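Filed under: Members > Meeting Notes > February

Flirgate Shared Workshop — members' meeting, Saturday, 10 a.m.

Present: Adwoa Akolgo (chair and, after a short silence, minutes), the Gerka bench people, both Fiadzo tenants, two from Clerovance who left before the coffee ran out. Apologies from the usual quarter.

1. Last meeting's minutes
Approved. The phrase "heated exchange about the broom" was changed to "exchange about the broom."

2. Floor storage
Still full. The Fiadzo tenants say the stack by the loading door belongs to Gerka. Gerka says it was there when they moved in. Adwoa will put a note on it, and anything unclaimed by the next meeting goes to the dump. Gerka asked whether the note itself could be collected afterward, as the last one is still up.

3. Budget
We have 4000 in the account and 2000 of it is spoken for (door repair). Clerovance proposed spending the rest on matching shelves. Gerka proposed spending none of it. Agreed to get 5 quotes, reduced to 4 when people were asked who would be making the calls.

4. The blue cloth
Discussion ran longer than the door repair. In favor: it covers the table and the mountains are cheerful. Against: a small white part put down on a navy ridge is easy to find, while a dark screw put down on the same ridge has gone hiking. A plain gray cover was suggested and described by one member as "giving up." Vote tied. The cloth stays, and dark screws go in a dish.

5. The white drawer unit
Agreed that it lives at the left end of the table. Agreed also that a drawer gets closed by whoever opened it — passed without objection, which the chair found suspicious. Clerovance wants labels on the fronts. Fiadzo will make them if somebody can say what is meant to go in each drawer. Carried over.

Table and drawer unit:

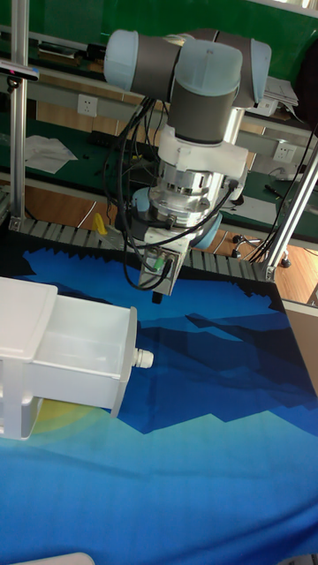
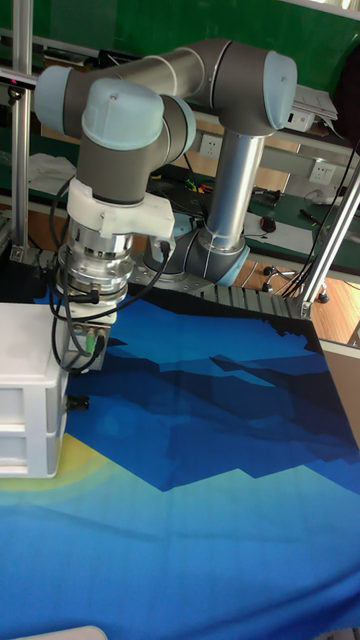
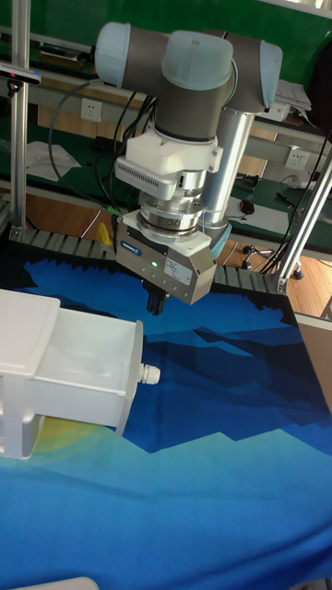
Fiadzo asked that whatever we decide about labels also apply to the tall cabinet in the hall, which has had a drawer marked "MISC 2" for as long as anyone can remember and no drawer marked "MISC 1." Agreed in principle.

6. Other business
The kettle is slow. A member offered to bring one from home and then withdrew the offer on hearing about the fridge. The broom is back.

Actions: Adwoa, note on the stack. Gerka, quotes. Fiadzo, labels, pending contents. All, drawers.

Closed at 11:40.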